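Notes from the gallery, Dec 8, 2025

I've been meaning to tell you about the Shboul pots for weeks now, and every time I sit down to do it somebody comes in wanting a frame or a gift card. So I'm writing this early, with my coffee, before I unlock the door.

Shboul is a small pottery studio up past the old grain road, and I first drove out there in March because a customer had brought in a bowl for me to look at. I couldn't place it at all. The clay was dark, almost brown-black, and the slip had been scraped back in thin lines that ran all the way around and never quite met. I turned it over and over (my poor customer was very patient) and then I asked for directions. 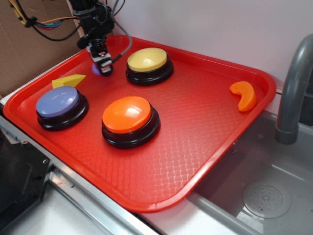 I came home with two pieces in the passenger seat, belted in, and I haven't stopped thinking about the rest. They fire in very small batches and keep a handwritten log of every pot that goes into the kiln. The page I was shown ended at number 256, and next to a good many of the entries was one word: cracked. I liked them for writing that down!
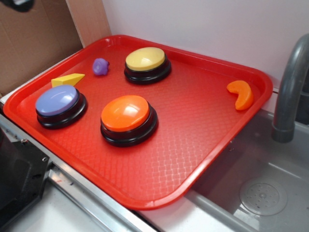
Yellow, blue and orange on the red tray.

What we have coming in is a group of 2 large storage jars and a whole shelf of the smaller lidded ones, which they call the Costulus series. The name comes from the ribs, which are pressed out from the inside with the knuckles while the wall is still soft. Run your hand down one and you can feel that no two ribs are the same width. I've priced the small ones at $154, and I'll be upset if I don't get to keep one myself.
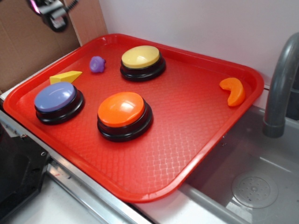
The large jars are another matter. One has a chip on the foot that happened in the kiln, and I went back and forth on whether to show it. I'm showing it. The glaze ran down over the chip and pooled there in a little green bead, and it's my favorite spot on the whole jar – come and find it.

I also want to mention the Sturnov prints, because people keep asking. Yes, we still have the winter woodcuts. The edition was 200 and we were sent more than we expected, so the flat files are full and I'd love to see them go to good walls. The snow fence one is nearly gone. 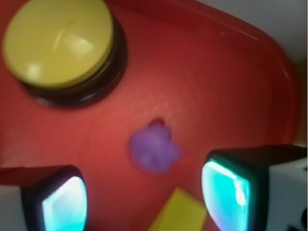

As for hours, we're open until six through the end of the month, and the parking behind Lidel Hardware is fine to use after four. If you want a jar held, reply to this note and tell me tall or short. I'll hold it for a week, and then it goes back out on the shelf by the window.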